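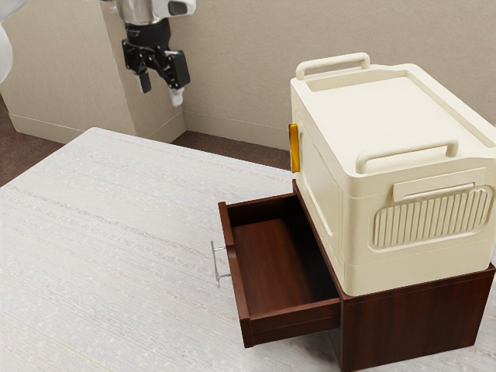 June, evening

Got the new gripper model loaded before lunch. It took longer than it should have. The Murport file has the finger joints listed in a different order from the old one, so the first time I ran the close command one finger went in and the other went out. Fixed the order, fixed a sign, ran it again. Fine after that.

The plan was to run the drawer scene with both grippers and the same controller and see which one I want to carry forward. Same start pose, same wall and table, same cabinet with the cream storage box on it. I changed the drawer's friction last month and have been told to leave it alone until the comparison is finished, so I left it alone.

Old gripper first. 224 tries at closing the drawer from partway open, and 178 of them ended with the drawer shut. That is about what I remembered from spring, though I never wrote the spring number down, which annoys me now. Most of the failures looked alike when I played them back. The arm comes down too close to the box, the wrist clips the carrying handle, and the whole approach gets pushed sideways. The controller then tries to correct and ends up pressing on the tabletop.

Then the Murport one. I only got through a short batch because it runs slow. The linkage is modeled in full, every little joint of it, and the solver does not like that. I cut the time step and it got steadier but slower still. Six clean closes in a row at the end, and before that a mess. I don't trust either half of that yet.

What I can say is that it handles the bar pull better. The pull is thin and stands upright on the drawer front, and the old fingers tend to slide along it when they squeeze. The white pad on the new one stays where it lands, at least in simulation. Whether the real rubber does the same is a question for Brirport, where the real one is. They have promised me a contact test and I have been promised things by Brirport before.

Spent the middle of the afternoon on the camera. I had it too low, and the storage box hid the end of the drawer travel. Moved it up and swung it left a little, so the drawer comes out toward open table and I can see the pull and both fingers at once. Lost some of the arm off the top and side of the picture. I don't need the arm, I need the fingers. Saved the pose under a name I will understand next week, I hope.

Tried the Brunet controller for half an hour at the end. It is smoother coming down and it hovers nicely over the table, but it waits too long before committing. Went back to ours. Might try it again with the gains up – the defaults look like they were set for a heavier arm.

Seed for tomorrow is 777, both grippers, so the starts match. I should have done that today.

Nindton wants a number for the report and I told them I don't have one. They took it well enough. Set the long run going at 5:40 and came home. Leftover soup. My wrist is sore from the mouse, so I'm stopping. Need to order the other hard drive in the morning.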